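[wosance-list] Re: Small boxes, flaps, and where the tray goes

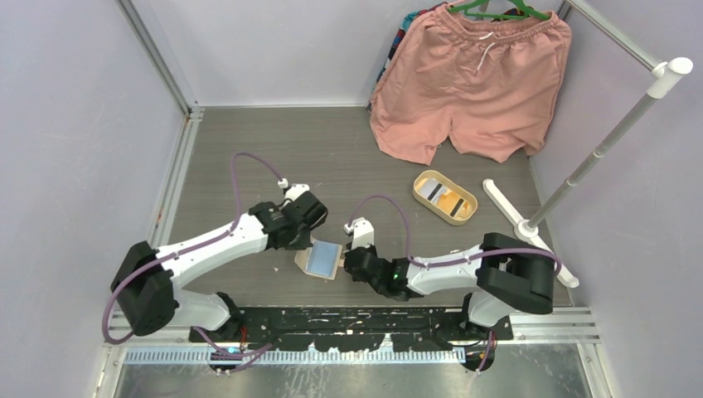
From: Cyril Penrose
Date: 12/12/2024
To: wosance-list
Subject: Re: Small boxes, flaps, and where the tray goes

Öztürkmen wrote:
> I still say the beige box packs best lying flat with the blue side up.
> Standing it on end is asking for trouble. Also, can we please settle
> whether the oval tray goes in first or last? I have asked this since
> September and have been told "yes" both times.

Blue side up, then. I gave in. It's how the box is lying in the picture at the top, a little crooked, with the wide flap out to the left where it can catch on everything within reach. Box or folder, I no longer care which we call it. The Brerkex order form says "box," my wife says "folder," and the shelf label says 197, so take your pick.

On the tray: last. It has a raised rim and rounded ends, and no corner of any carton we own was made with rounded ends in mind. Put it in first and you spend the afternoon building a small city around it. I leave it off to the right, on a slant, until all the flat stuff is down. The slant is not a system. Please don't write it up as one.

The gray wood-grain top stays, by the way. I know Eter wants the plain white, but white shows every pencil mark, and this one hides most of its scuffs in the grain. It also hides staples, which I learned with my sleeve.

Still open:

Flap in or flap out for storage. I say in. It will spring back up to 18 times before it gives up and behaves.

Who has the other 2 trays. They were on the shelf in September.

I'll be at the bench most of next week if anyone wants to come argue about flaps in person.

Cyril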